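From: Floarea Nedelcu
To: Dastlow neighbors list
Date: 19/05/2026
Subject: Re: Hard water and kettle scale

On the Dastlow list, Holger Tangen wrote:
> We moved over from Midtbø in January and the kettle already has a
> crust on the bottom. White flakes in the tea as well. Is this the
> water here, or the kettle? A man at the hardware store wants to sell
> me an Ostix filter for the whole house. Before I spend 2,000 on it
> I'd like to hear what other people do.
> Holger

Hi Holger,

It's the water. Everyone on the east side of town gets it, and the streets up by the old pumping station get it worst. The flakes are lime and won't hurt you, but they do look bad in a cup.

I can't speak for the Ostix. My sister in Drukinari had a house filter put in and likes it, but she has two bathrooms and a dishwasher to protect. For a kettle I wouldn't bother.

I use citric acid, the powder from the baking aisle. Two spoons in a full kettle, bring it to a boil, leave it for 20 minutes, pour it out and rinse twice. Vinegar works too but the smell hangs on. I do this every 6 weeks - more often in winter when we drink more tea. Don't scrape the bottom with a knife. I ruined one that way.
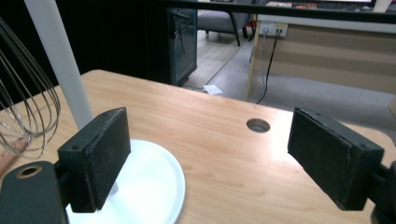 Hard water also leaves spots on anything that air-dries, so towel your dishes while they are still wet. Glasses show it most and dark mugs come next. A white plate like the round one on the wooden table hides the marks fairly well, though you may still feel a rough film with your thumb. A little of the same citric acid in the rinse water takes care of that.

The water office will send you the hardness figure for your street if you call before 11. Ask for the latest one, they changed wells a while back.

Floarea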